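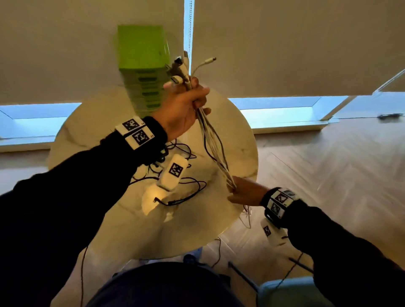 The Drawer Comes to the Table

Every household has a cable drawer, and every household is a little ashamed of it. Ours began as a shoebox in the hall, graduated to a drawer, and by last December had annexed the drawer underneath, where the tea towels used to live. The tea towels now live on top of the fridge. I mention this so you understand who was winning.

I had always assumed the answer was to buy something. There is a whole trade in buying something. Gomar will sell you a box with 12 compartments, each the size of a generous sandwich, and Jorier does a fabric roll with elastic loops, like the ones chefs keep knives in, for people who wish to feel like assassins about their phone chargers. I have owned both. The Gomar box is in the drawer, full of batteries. The Jorier roll is also in the drawer, and has cables wrapped round it.

Natalie Whiteley, who tidies other people's houses for a living and has seen worse than mine, told me to put my purse away. Her method starts with a table, preferably a round one you can get at from all sides, with a hard smooth top that nothing snags on. Marble is ideal, she says, if you happen to be that sort of person. Everything comes out at once. You are not allowed to do half the drawer and then have lunch.

So out it came, one Monday at nine in the morning, in a single piece. It had gone in as separate cables. I would swear to that in court.

What follows is mostly handling. You sort by colour first, which sounds like something you'd do to keep a toddler quiet, but a white cable is much easier to follow through other white cables once the black ones have been left in a heap to think about what they've done. Then you take the bundle up by its heads. Plugs all in one fist, pointing at the ceiling, the way you'd hold a bunch of leeks. The other hand goes lower down and pinches, and you draw the two apart until the lengths pull straight and the ends hang free. Most people start from the loose ends, Natalie says, and most people are still there at teatime.

Her other rule is that you never tug. A tug turns a loop into a knot. You lift, you let it hang, you give it a small shake, and you look for the strand that moves. It is oddly absorbing. I put the radio on and didn't hear a word of it.

The black heap is the harder one, in my experience, partly because half of it is still plugged into something. White boxes and blocks surface from the coils with their leads attached, and the temptation is to pull the lead out and deal with it later. Resist. A lead found in its own device is the only lead in the house whose purpose you can be sure of. Wind it up with the thing it belongs to and move on.

Then there is the matter of throwing away. Henrique Marinho, who runs a repair stall two streets from me, reckons he has handled 4,000 cables in his time and that almost all of them came with the same sentence: I kept it just in case. He asks customers to name the case. If they can't, it goes in his sack for copper. I tried it on myself with a long grey lead with a fat square end, and could only come up with "if the nineties return". Into the sack.

I did keep one lead I couldn't identify, on the grounds that it looked expensive. My neighbour Marjorie Oakley has since examined it and believes it may be for a Sugden bread maker. Neither of us has ever had a Sugden bread maker. She has asked if she can borrow it.

For tying up, forget wire twists, which scratch, and rubber bands, which perish and then weld themselves on. A strip of old cotton does nicely. Loop the cable loosely round your hand, tie it once, and write on a luggage label what it's for in words you'll understand in two years. "Camera" is no good. "The blue camera, the one that leaks" is better.

The job took me until just after three. We are back to one drawer, with 20 labelled coils in it and room for the sticky tape. The tea towels are still on the fridge, where everyone has got used to them.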